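3. Where the Mail Goes: Sorting Habits at Home

Figure 1. Tabletop with a tilted panel on a dark stand and a compartmented box (computer rendering).
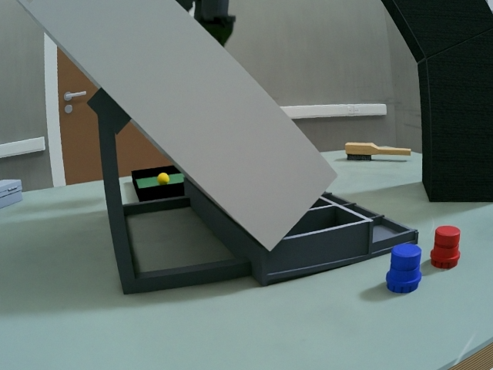 How long does a piece of paper mail sit around the house before somebody deals with it? In our two towns the median was eleven days, counted from the day it came through the door to the day it was paid, answered, filed or thrown out.

I'll admit that number surprised me. I went into this expecting two piles of results, really: junk that's gone by dinner, and bills that get paid on the weekend. There's plenty of both in the data, but the middle is huge. It's full of the stuff people describe as "not urgent but I can't toss it yet" -- the dentist's reminder card, the notice about the water main, the insurance letter that says at the top that no action is required and then goes on for three pages.

3.1 What we collected

Households in Hoswood and Skadum kept a mail diary for us. Each item got a numbered sticker on arrival, and the person who brought it in wrote the sticker number in the diary with a word or two on what it was and where they set it down. When the item left the house, or went into whatever the family considered its permanent home, somebody wrote that down too. We ended up with 1,146 items with both an arrival and an ending. Items with only an arrival are dealt with in Section 5, and there are more of those than I'd like.

The first diaries went out on Thursday, April 18, 2024, and we picked up the last of them in June. I did the Hoswood pickups myself, and Eduard Zelenák did Skadum, where he grew up and where (very useful, this) people will let him look in their kitchen drawers. Jianguo Cui built the coding sheet and read every single diary entry, including the ones written in the margins in crayon.

We coded the resting places in Nornik, the tagging program our department already had. It's a bit clumsy with multiple moves, and an item that goes from hall shelf to table to car to table has to be entered as separate legs and stitched together afterward. If you're planning something similar, do the stitching as you go. I left it for the end and lost most of a month to it.

3.2 Landing spots and holding spots

Early on we borrowed the distinction we'd used in the Bramwell pilot between a landing spot and a holding spot. A landing spot is where the mail is put down on the way in. A holding spot is where it waits. In some homes they're the same place, and in most they aren't, even though people usually told us they were! One woman in Hoswood explained that all her mail went straight to the desk. Her own diary had nearly everything touching the top of the dryer first, which makes sense once you've been in through her side door.

Landing spots are dull in a nice, steady way. They're flat, they're at hand height, and they're close to whichever door the family uses. People don't choose them so much as arrive at them, arms full. When one household in Skadum repainted its hallway and moved the bench out, the mail followed the bench into the next room for a few days, then drifted back and sat on the stairs.

Holding spots are a lot more personal, and this is where I got interested. We tagged each as open (a pile, a tray, the fridge door) or sorted (anything with more than one labeled or understood place in it, such as a divided tray, a set of folders or a row of clips). My guess was that sorted spots would move mail along faster. Jianguo bet against me, and I owe him lunch. Bills did move faster out of sorted spots, but everything else moved slower. Once a letter had been given a slot of its own, people seemed to feel that the letter had been handled. A diary from Hoswood has an entry for a magazine renewal that reads, in full, "put in its place, done," and the item then shows up again weeks later, still in its place, past its deadline.

Open piles have the opposite trouble. They get in the way. You need the table for supper, so you pick the whole stack up, and while it's in your hands you throw a third of it out. Several diaries show this as a burst of endings on the evening before company came over. We hadn't planned to code for visitors, so I can't say how strong the effect is, only that I kept seeing it.

3.3 Who does the sorting

We asked each household to name its "mail person" at the start, and we compared the answer with the handwriting in the diary. In the larger households the named person usually did the endings, and someone else entirely did the arrivals. Teenagers carry in a lot of mail. They're also the best diary keepers we had, for the first week anyway, and after that the entries get very short.

Couples without kids at home were split more evenly, with one exception I want to flag. Anything that looked like it came from a tax office was left for one particular person, whoever that was in that home, and it was left unopened. Eduard thinks this is about blame. I think it may be simpler than that and have to do with who knows the password to the bank account. The diaries can't settle it, and the follow-up interviews, which we get to in Section 4, only half do.

One last note on the coding before we get there. "Thrown out" in our data includes recycled, shredded and burned in the woodstove -- three households burned theirs -- but it doesn't include items handed to a neighbor. Misdelivered mail has its own code, and I've left it out of the median given at the top of this section.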